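Ticket 621
Subject: Label printer in packing room drops off the network
Site: Pennington
Raised by: Su-bin Yook
Status: Closed, with one follow-up

Reported fault

Zirkel label printer stops taking jobs partway through the morning. Queue on the packing PC shows "Offline – retrying". Switching the printer off and on brings it back for an hour or two, then it drops again. Started in May, after the move to the new office network. Drastemow site has the same model and no fault.

Attachments
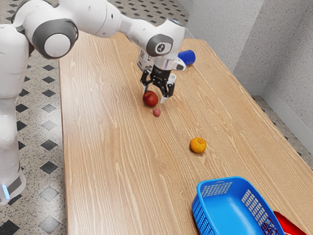
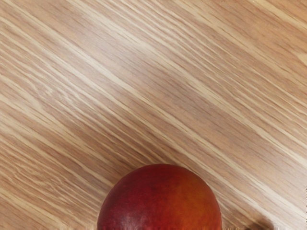
Both have the wooden tabletop in them.

First checks

Printer self-test page prints clean. Firmware is the same version as the one at Drastemow. Network cable swapped for a new one, no change. Moved to a different wall socket, no change.

Ping from the packing PC gives replies for a while, then a run of timeouts, then replies again but with a different response time. Asked Su-bin to leave the ping running and note when it changed. It changed at 10.40 and again just before noon.

Printer was set to get its address automatically. At the time of the second drop it was showing an address ending in 71, which is the one the PC queue points to, so the address itself had not moved. Ruled out a stale port on the PC.

Second visit, Tuesday

Cleared the address table on the PC while the fault was present and pinged again. Reply came back from a different hardware address to the one on the printer's label. Two devices on 71.

Looked through the switch for the second one. It is on port 14, which is patched to the upstairs meeting room. Went up and found an old Rumar door entry panel in the cupboard, still powered, with a fixed address typed in by whoever fitted it. The old network kept that part of the range free. The new one hands it out.

The panel talks only when somebody presses the door button or when it does its own check-in, so the fault comes and goes. Restarting the printer made it announce itself again and win the address back for a bit.

Fix

1. Panel moved to an address ending in 12, outside the automatic range. Door button tested, opens as before.
2. Printer given a reserved address on the router. Kept as 71 so the PC queue did not need changing.
3. Address table cleared on the PC and on the switch.
4. Sent 40 test labels in one go from the packing PC. All printed.
5. Ping left on overnight at one every ten seconds, some 3000 replies by the time we looked, no timeouts, same hardware address all the way through.

Comments

Su-bin Yook: No drops since the visit. We had got into the habit of restarting it every hour so I have told the morning shift to stop doing that. One label came out blank but I think that was the join in the roll.

Support: Yes, a blank at the join is normal on this model. If you get blanks in the middle of a roll, run the media calibration – hold the feed button until the light flashes twice, then let go.

Su-bin Yook: Done that, fine now. Is the other queue called "Labels (copy 2)" safe to delete?

Support: Yes. Check it is empty first. If Windows says it is in use, restart the PC and try again.

Su-bin Yook: Deleted.

Follow-up

Fixed addresses at Pennington were never written down. Walk round with the switch port list and record anything set by hand, starting with the alarm box and the upstairs cupboard. Raise as a separate ticket and link it to this one.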